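レムサイドの公開日を訪ねて　寝室を片づけるロボットの開発現場で聞いたこと

10月、レムサイド(Remside)の開発拠点で一般公開があった。午前は取引先と学校関係者、午後は近隣の住民向けという分け方で、筆者は午後の部に入れてもらい、終了後に開発責任者のディルルバ・ウィジェシンハさんと、現場で動作データの収集を取りまとめているオバイドゥル・ヘッティアラッチさんに話を聞いた。以下はその日のやりとりをまとめたものである。二人の発言は日本語と英語が混じっていたため、英語の部分は筆者が訳した。

受付で名札を受け取り、靴を履き替えて二階へ上がる。廊下の片側に部屋が並んでいて、台所、洗面所、居間、寝室というふうに、普通の家の間取りに近い広さで区切ってある。扉には部屋の番号と、その週に練習している作業の名前が貼ってあった。寝室の扉には「ベッドの上・ぬいぐるみ・かご」と書かれていた。

「名前はもう少し凝ったものをつけようとしたのですが、結局それが一番伝わります」とウィジェシンハさんは言う。「ベッドの上にあるぬいぐるみを、かごに入れる。作業としてはそれだけです」

レムサイドはもともと倉庫用の搬送装置をつくっていた会社で、家庭向けの研究を始めたのは後からになる。ウィジェシンハさんは倉庫の部門から移ってきた。移った当初は、家の中の作業は軽いものばかりだから楽になるだろうと思っていたという。

「倉庫では箱が相手でした。箱は硬くて、面が平らで、どちらを向いているか分かりやすい。ぬいぐるみはそのどれにも当てはまりません。つかむと形が変わりますし、つかむ場所によって垂れ下がり方も違います。最初の試作機では、かごの縁に引っかけて、そのままかごごと引きずってしまうことがよくありました」

寝室を選んだ理由を聞くと、床での片づけを先にやっていたと教えてくれた。床の上なら物は安定している。マットレスの上では、かごも物も少し沈むし、腕が触れればシーツが寄る。シーツが寄れば、置いてあった物の位置がずれる。

「床でできたことがベッドではできない、というのが分かった時点で、これは続ける意味があると思いました。家の中は柔らかいものだらけですから」

公開日の実演は一時間に二回あり、見学者は扉の手前に引かれた線の外から見る。始まる前にヘッティアラッチさんが短い説明をした。ロボットの動きはゆっくりに設定してあること、途中で止まることがあっても故障とは限らないこと、声援は歓迎だが写真のフラッシュは控えてほしいこと。説明はそこまでで、あとは作業を見ながら質問に答えるという形だった。

小さな子ども連れの家族が多く、ぬいぐるみの顔を見て名前をつけ始める子もいた。ヘッティアラッチさんによれば、開発の側でも呼び名はあるそうだ。

「記録には番号で書きますが、口で話すときは『ドリアン』とか『黄色いの』とか言っています。ドリアンは切ったところの形をしたぬいぐるみで、私は気に入っています。果肉のところはつるっとしていて、皮のところは毛羽立っている。一つの物に手触りの違う布が使ってあるので、どちら側から持つかで結果が変わります」 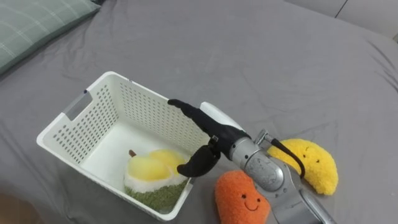

指の話になると、ヘッティアラッチさんの説明は長くなった。現在の指に落ち着くまで、かなりの種類を試したらしい。初期のものは幅が広く、つかむ力は出るが、かごの中に入れたときに縁や壁に当たった。細くすると今度は、柔らかい物を挟んだときに横へ逃げる。硬さも何段階か試し、表面の加工も変えた。

「細い指は、かごの中の物を取り直すときに差が出ます。一度入れた物がうまく収まっていなくて、持ち上げて置き直すことがありますよね。人間は何も考えずにやりますが、かごの壁と物の間に指を差し込む作業なんです。私たちの練習項目では、入れるほうと同じくらい、取り出すほうに時間を使っています」

取り出す練習をしているとは知らなかったので、少し詳しく聞いた。見学者にはかごに入れるところしか見せない会社が多いと思う、と筆者が言うと、ヘッティアラッチさんは首を振った。

「見せるか見せないかは気にしていません。入れる動作だけ教えると、ロボットは入れたら終わりだと覚えてしまいます。実際の家では、入れたあとで『それは入れないで』と言われることがあるでしょう。戻す動作も、やり直す動作も、教えておかないとできません」

データの集め方についても尋ねた。レムサイドでは、操作する人が手元の装置を動かし、ロボットがその通りに動く。その記録を学習に使う。操作をする人は現在31人いて、交代で部屋に入る。経歴はさまざまで、元保育士、元調理師、機械の組み立てをしていた人、大学を出てすぐの人もいる。

「ロボットの経験がある人を優先して採っているわけではありません」とウィジェシンハさんは言う。「片づけの仕方は人によって違います。几帳面な人はぬいぐるみの向きをそろえて入れますし、そうでない人は上から落とします。両方の記録があるほうがいい。採用のときに、家でどう片づけているかを聞くことはありますが、正解はありません」

一つの作業について、まず1,000回分の記録を集めるのが社内の決まりになっている。そこで一度学習させ、どこで失敗するかを調べる。失敗の多い配置が分かれば、その配置を重点的に追加する。ベッドの上の片づけは追加を重ね、いまは3,000回分になった。

「回数だけ増やしても意味がない時期がありました」とヘッティアラッチさんは振り返る。「毎回同じ場所にかごを置いて、同じ場所に物を置いて始めていたんです。操作する側も慣れてきて、動きがきれいになる。きれいな記録がたくさん集まって、学習させてみると、かごを少し斜めにしただけで失敗する。あれはこたえました」

それからは、始める前の置き方をわざとばらばらにしている。かごの向きを変え、しわを伸ばさずに始め、枕の位置も変える。前の人が終えた状態から、そのまま次の人が始めることもある。置き方を指示する表もつくったが、表があるとみな表の通りに置くようになるので、半年でやめたという。

操作をする人にとって負担が大きいのは何かと聞くと、ヘッティアラッチさんは迷わず、見ることだと答えた。

「手は慣れます。目が疲れるんです。指先が物に触れているのか、すぐ手前にあるのか、映像だけでは分かりにくいときがあります。自分の手なら触った感じで分かりますが、それがない。だから影を見ます。指の影と指が近づいていくのを見て、高さを判断している人が多いです」

そのため部屋の照明には気を使っている。影が出すぎても、なさすぎてもやりにくい。照明器具はPostauのものを使っていて、時間帯ごとに明るさを変えて記録を取る。夕方の設定は操作する人に評判が悪いが、家で片づけをするのはたいてい夕方なので、外すわけにはいかないそうだ。

休憩は一時間ごとに取る。以前は二時間続けていたが、後半の記録に失敗が増えることが分かって改めた。疲れた状態の記録を全部捨てるのかと聞くと、捨てないという返事だった。失敗した記録には失敗と印をつけて残しておき、何が起きたかを書き添える。ヘッティアラッチさんの仕事のかなりの部分は、この書き添えを読むことに費やされている。

「『引っかかった』とだけ書いてあると困るんです。何が、どこに引っかかったのか。かごの穴に指先が入ったのか、ぬいぐるみの毛が指の継ぎ目に挟まったのか、ケーブルがどこかに触れたのか。最近は皆さん詳しく書いてくれます。長すぎて読むのに時間がかかる人もいますが、それは文句を言うことではないですね」

ケーブルという言葉が出たので、外に出ている配線は邪魔にならないのかと聞いた。

「なります」とウィジェシンハさんが答えた。「製品の段階では中に通す設計にします。いまは外に出しておいたほうが、交換も点検も早く済みます。研究用の機械ですから、見た目より直しやすさを取っています。ただ、柔らかい物のそばで作業をすると、腕が曲がったときにケーブルが物に触れることがあります。それも記録に残ってしまうので、長さと取り回しは何度も変えました」

手首の部品については、外部の会社と組んでいる。Ljungbergという機械部品の会社で、ウィジェシンハさんが倉庫部門にいたころからのつきあいだという。手首は小さくて重い。軽くすると強度が足りなくなり、丈夫にすると腕全体の動きが鈍くなる。この一年で大きな変更を二回行い、次の変更は来春に予定している。

実演は、筆者が見た回では途中で一度止まった。ヘッティアラッチさんが端末を確かめ、再開するまで少し間があいた。見学者の中から「がんばれ」という声がかかり、子どもたちも続いた。止まった理由をあとで聞くと、計画した動きの中に関節が曲がりきる姿勢が含まれていて、安全のために停止したとのことだった。

「公開日に止まると嫌でしょうと言われますが、止まるべきときに止まったのなら問題ありません」とウィジェシンハさんは言う。「止まらないほうが怖いです。来た方にもそう説明しています」

質問の時間には手がよく挙がった。年配の男性が、値段はいくらになるのかと尋ねた。ウィジェシンハさんは、まだ答えられる段階にないと言い、家庭に売る前に、宿泊施設や保育施設での試験をすることになると付け加えた。別の女性は、自分の家のベッドは壁につけてあるので、奥の物に届くのかと聞いた。腕の長さで届く範囲は決まっていて、奥の物は本体の位置を変えて取りにいく。幅の広いベッドの中央は、いまも苦手な場所だという。

猫がいる家ではどうするのか、という質問もあった。子どもからの質問で、会場が少しざわついた。ヘッティアラッチさんは、動くものが近くに来たら作業を止める仕組みがあると説明し、そのうえで、猫がぬいぐるみのそばで丸くなって寝ていたらどうなるかは試していないので分からない、と答えた。質問した子は納得していない様子だった。

「あれはいい質問でした」と、あとになって本人が言った。「寝ている猫は動きません。帰ったら社内で話します」

インタビューの後半では、片づけの次に何をするのかを聞いた。寝室の部屋では、続いてシーツを整える作業に取りかかる予定がある。布の扱いについてはPlumetanceと共同で進めている研究があり、タオルをたたむところから始めて、大きな布へ広げていく。タオルは記録がまとまってきた。シーツはまだ手がついていない。

「シーツを整えるには、その上に何もないことが前提になります」とウィジェシンハさんは説明する。「ぬいぐるみの片づけができないと、シーツに進めないんです。枕をどけるのも必要ですし、終わったら戻さないといけない。一つ一つは短い作業ですが、つなげると長くなります。長くなると、どこかで失敗する確率が上がります」

つなげる作業の目標として、現在は7つの作業を人の手を借りずに続けて行うことを掲げている。かごを置く、物を入れる、かごを運ぶ、枕をどける、といった区切りで数える。どこまで達しているかを聞いたところ、日によって違うので一つの数字では言いたくない、とのことだった。調子のよかった日の映像だけを外に出すのは避けたいとも話していた。

ヘッティアラッチさんには、仕事を始めてから家での片づけ方が変わったかと聞いてみた。

「変わりました。物を持つ前に、どこを持つか考えるようになりました。遅くなったと家族に言われます。うちには二歳の娘がいるのですが、娘はぬいぐるみを耳とか足とか、端のところでつかんで、引きずって歩きます。あれは効率がいいんですよ。端を持てば確実に指にかかりますから。それで試しに、端を持つ記録も増やしました。運んでいる間に揺れるので、入れるときが難しくなりますけれど」

揺れが収まるのを待つのか、揺れたまま入れるのかは、操作する人によって分かれる。待つ人の記録は時間が長く、待たない人の記録は縁に当たることが多い。どちらがよいかはまだ決めていない。

ぬいぐるみの選び方についても聞いた。買い出しはヘッティアラッチさんの担当で、店を何軒か回って、形と布地が重ならないように選ぶ。顔のあるものとないもの、毛足の長いものと短いもの、丸いものと細長いもの。領収書を経理に出すと、最初のころは何のための購入かを毎回聞かれたそうだ。いまは「寝室」と書けば通る。

「使っているうちに毛が寝てきたり、縫い目がほつれたりします。新品ばかりだと実際の家と違ってしまうので、ほつれたものも直しながら使っています。縫うのは操作する人の中に得意な人がいて、私より上手です」

かごはどこにでも売っているような白いプラスチックのものを使っている。専用の入れ物をつくれば成功率は上がるはずだが、それはしない方針だという。この点についてはウィジェシンハさんの考えがはっきりしていた。

「ロボットのために家の物を買い替えてもらうのは、私たちの側の都合です。すでに家にある物で動かないなら、まだ売ってはいけないと思います。取っ手の穴が小さくて指が入りにくいかごも、底が滑りやすいかごも、そのまま使います」

倉庫部門にいたころは、逆の考え方で仕事をしていたそうだ。棚も箱も通路の幅も、機械に合わせてつくり直してもらうことができた。家庭ではそれが通用しない。この切り替えに時間がかかった社員は多く、自分もその一人だったと話してくれた。

公開日は年に二回の予定で、次回は春になる。午後の部の申し込みは今回、受付開始から数日で埋まったため、次は回数を増やすことを検討しているという。部屋も一つ増え、玄関を再現したものが加わる。靴をそろえる作業を始めるためで、靴の買い出しはこれからだとヘッティアラッチさんは言っていた。

話を終えて一階へ下りる途中、寝室の前を通ると、扉が開いていて次の当番の人が準備を始めていた。公開日でも夕方からは通常の記録に戻るのだという。ヘッティアラッチさんは扉のところで引き継ぎの紙を受け取り、読みながら部屋に入っていった。

取材の最後に、見学者からのアンケートを何枚か見せてもらった。「思ったより遅い」「思ったより静か」という感想が並び、その下に子どもの字で「ドリアンがほしい」と書いたものがあった。売っている店の名前を返信用のはがきに書くつもりだと聞いている。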